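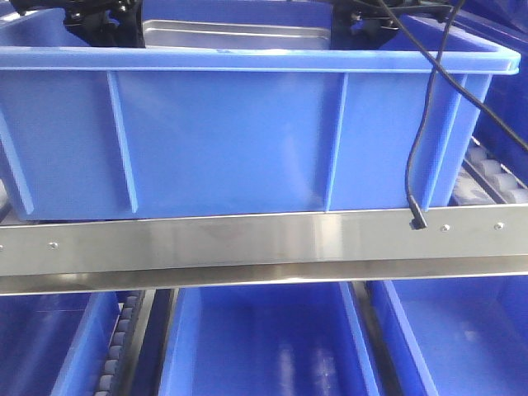
4.2 Tray handling with the Prolel kit

The Prolel kit is sold as a drop-in add-on for gravity flow racks: two-sided gripper, controller, a fit-up visit from Narus. We tested it on one rack bay, two levels, blue totes on both. Tray picks were the hard case. The steel tray sits inside the tote, so the black gripper parts have to come down inside the rim and bracket it from either side, and side clearance becomes the limit on the whole cycle. Vendor default approach speed was kept for all runs. Sizwe Ndlovu logged 2000 attempts over the test period, of which 1867 were scored as clean on first try. The rest were mostly early closes, a few controller time-outs. Scoring was done by Perla Ponce from the logs, second pass by Citlali Espinoza where the two sources disagreed.

Cabling needs work. On our bay a thin cable hangs over the front of the tote near the rail (Fig. 3). The manual covers routing in one paragraph and gives no clip positions. Lundbridge, the other kit we priced, ships with a cable guide. Not tested here, so no comparision made.

Setup took longer than quoted. Rim height had to be re-taught for the upper level, then again after a tote swap. A re-teach is 259 seconds on the pendant, fine once, a nuisance on a Monday morning with a full rack.

Fig. 3. Upper tote on the rack, three totes on the level below, at two moments. First view: gripper at the tray. Second view: no gripper in view, rollers visible behind the tote on the right. 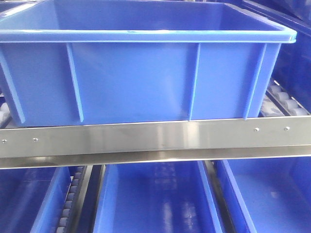

4.3 Cost and support

Quote recieved in October covers hardware and one visit. Spare finger sets are extra. Support calls went to Crisóforo Lozano at Narus, who answered the same day on all but one.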